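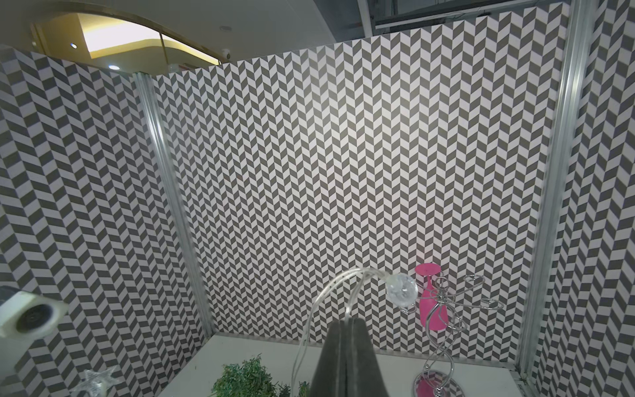 Herringbone on three sides, white tabletop in the middle.

So I spent most of Saturday at the Pallent open day, and if you like wall coverings even a little bit, go next time! I got there on May 19, 2018 right when the doors opened and there were nearly 200 people in line already. Parking was 20 minutes of circling. Bring water.

The booths were my favorite part. The one I kept going back to has the same zigzag on the back and both sides, with silver aluminum posts in the corners, and I love how the pattern stretches out when you stand close to a side wall. I've been wanting to do my hallway since February and now I'm sold on gray and white - my husband is less sold.

Upstairs was Oment with the fabrics (pretty, pricey) and a long talk by Ogundipe on paste that I left halfway through for a sandwich.
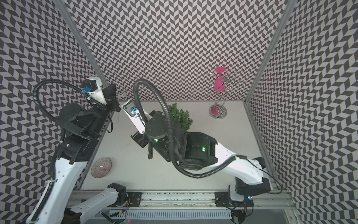
Dana here, I went in the afternoon and liked the chevron too, but in a narrow hallway I'd put it on one wall only. Three would make me dizzy before breakfast. Get a big sample and tape it up for a week first.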